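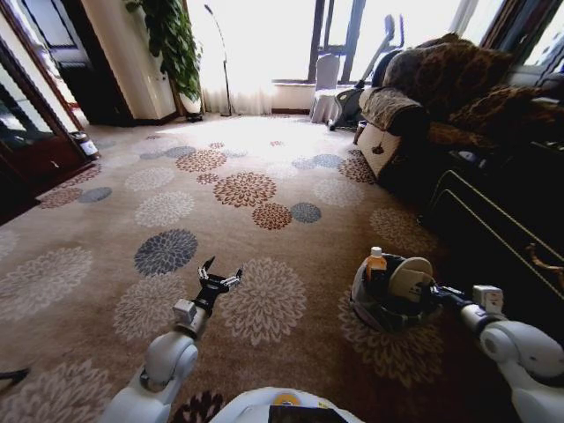

A patterned carpet is the best liar in the house. Mine swallowed a gum wrapper for 14 days last August. If you have big flower medallions in rust, slate and cream all over the floor, as on this one, don't trust a glance from the doorway. Walk it with a basket on your arm. Bottles go in upright, caps tight.
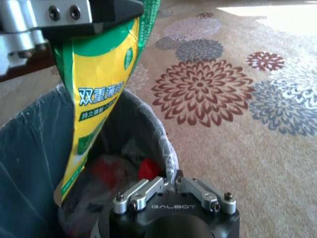
Trash gets its own trip. Fold the liner well over the rim of the can or it will slide in at the first banana peel, and keep a few spare bags underneath, where you will forget them. 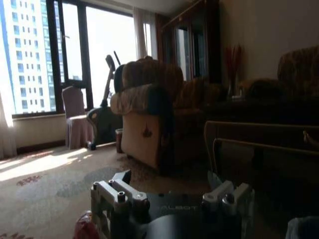 Do the floor in daylight, curtains drawn back if you can stand it. Low sun shows every crumb. Lift chair skirts too. Serena Barbieri, my aunt, found 30 cents and a fork under hers. 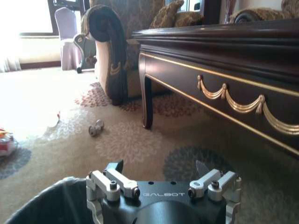
Vacuum last, slowly, once in each direction. Move the can first. I have vacuumed up a trailing bag corner on a Thursday night and do not recommend the noise.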